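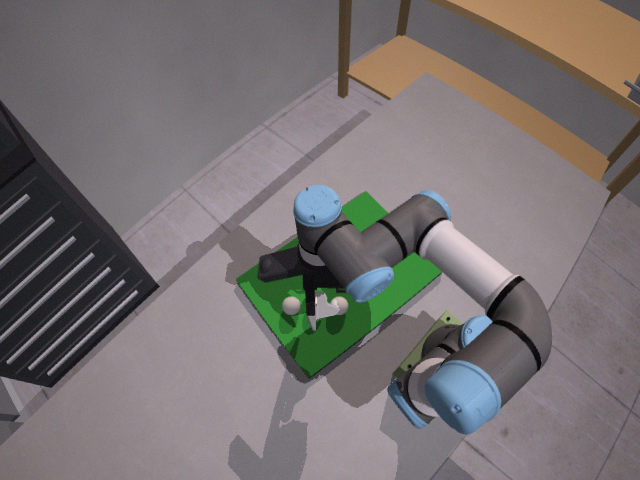

The Skodska country guide in the Jalonden app shows the wrong opening screen after the May update. Travelers who download it for offline use get the history chapter cut short, and the map that should follow is replaced by a plain block of color. On the tablet where we first saw it, the lowland area had lost its roads and town names and was a single flat green, close to the green of the board the arm is reaching over. The mountain area came out in light gray with no pass heights. The online version of the same guide looks normal.

Status: Resolved, with one item left open
Product: Jalonden offline guides
Guide: Skodska, full edition
Reported by: Agarwal Tours, Skenport office
Priority: Medium, raised to High, back to Medium

What was reported

Agarwal Tours hands out tablets to guests on the coach circuit that starts in Skenport and goes inland to the monasteries. The tablets have no SIM, so everything has to be downloaded at the office before the coach leaves. After the last update the office noticed three things:

1. The history chapter stops in the middle of the section on the hill forts. The text runs to page 34 and the next swipe goes to "Food and Drink".
2. The regional map has no labels.
3. The ferry table for Skenport shows the winter crossings. The summer boats are missing.

The office had already tried deleting the guide and downloading it again. Same result. They had also tried a different tablet, same model, same result.

Log

08:40 - Ticket received. Asked the office for the guide version and the language setting. Version is current. Language is English with place names in local spelling.

09:15 - Downloaded the Skodska guide on a test tablet with default settings. All 92 pages present, map has labels. Could not reproduce.

09:50 - Changed the place name setting to local spelling and downloaded again. History chapter now stops at page 34. Map labels gone. Reproduced.

10:05 - Switched back to English spelling without deleting the guide. Labels still missing. Deleted, downloaded again in English spelling, labels are back. The setting has to be right at the moment of download. Changing it afterward does nothing.

10:30 - Sent the office a temporary workaround (see below). They pointed out that road signs past the river are only in local spelling, so the English names are not much good to guests walking on their own. Fair point. Priority raised to High.

11:20 - Compared the two downloads. The local spelling package is smaller and has no label file at all. The history text is there up to the name of the second hill fort, which has a letter the packaging tool does not accept. Everything after that letter in the chapter is dropped. The label file is dropped for the same reason.
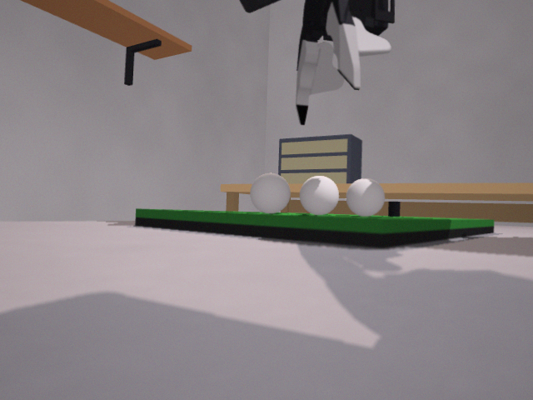 Gripper above the green-topped board, three white balls in a row.

11:45 - Looked at the ferry table. It is a separate problem. It is wrong in both spellings and also in the online guide, so the update did not cause it. The Skenport harbor page has its season switch set by hand, and it was still on winter. Switched to summer. The online table was correct after a refresh.

13:10 - Office reports the ferry table is still on winter on their tablets. Offline guides only pick up the table when the whole guide is downloaded. Asked them to hold off until the spelling fix is in, so they only have to do it once.

14:00 - Editor for the region asked whether the hill fort could simply be spelled without the letter. Answered no. The same letter is in the names of two villages on the pass road and in the name of the largest monastery, and guests will be looking for those names on signs. Any guide that leaves them out or changes them is going to send people the wrong way at the fork.

15:25 - Packaging tool corrected and the local spelling package rebuilt. Test download has the full history chapter, the labels, and the summer boats.

15:40 - Checked the pages after 34 one at a time, as none of them had been looked at in this spelling since the update. Found an older error in "Getting Around": the pass road was listed as open all year. It closes with the first heavy snow. The summit is at 2,000 meters and there is no tunnel. Corrected and rebuilt again.

16:10 - Office downloaded the guide on one tablet. History chapter complete, map labels present, ferry table correct. They will do the rest this evening when the coaches are in. Priority back to Medium.

Workaround for anyone still on the old package

Use this if you cannot download again before you travel.

1. Open Settings, then Guides, then Place Names.
2. Choose English spelling.
3. Delete the Skodska guide. Closing it is not enough.
4. Download it again over Wi-Fi and wait for the green check mark.
5. Open the regional map and zoom in on Skenport. If you can read the street names around the harbor, the download is good.

For ferry times on the old package, use the printed sheet at the harbor office. The winter table in the app leaves out the evening boat to the islands, and a few guests have paid for an extra night in town on account of it.
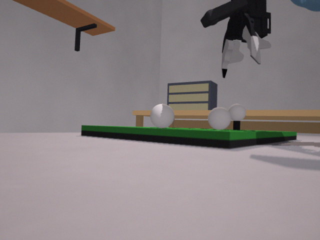

Permanent fix

Download the guide again in whichever spelling you want. There is no need to update the app itself. The corrected package shows "rev. B" under the title on the first page. If it does not say that, you have the old one.

Bookmarks and notes are kept if you are signed in. If you are not signed in they are lost when the guide is deleted, so write them down first. This applies to shared tablets in particular, which are normally not signed in.

Questions that came in on the same ticket

Does this affect the short edition? No. The short edition has no history chapter and uses a picture of the map with the names drawn in.

Does it affect other countries? We searched the other guides for the same letter. It turns up in one more place, a footnote about a border fortress, and that package has been rebuilt too.

The entry rules page says visitors can stay 90 days. Is that still correct? The office asked because a guest was told something else at the border. The page matches what we were given by the regional editor, but we have asked for it to be checked again. Until then please go by the border authority and not by the app.

Can the walking route from Skenport to the lower monastery be added to the offline map? It was in the old printed guide. That is a content request and has been passed on to the guides team - it will get its own ticket.

Still open

The season switch on the harbor page is still set by hand. It will need to be changed back when the summer boats stop. We have put a reminder on the calendar for the regional editor and asked for the switch to follow the dates in the ferry table. No target release yet.

The ticket stays open until the office confirms the remaining tablets. If you see the same fault on another guide, add a comment with the guide name, the spelling setting, and the last page you can reach.

Jalonden Support > Offline Guides > Skodska > Missing text and map labels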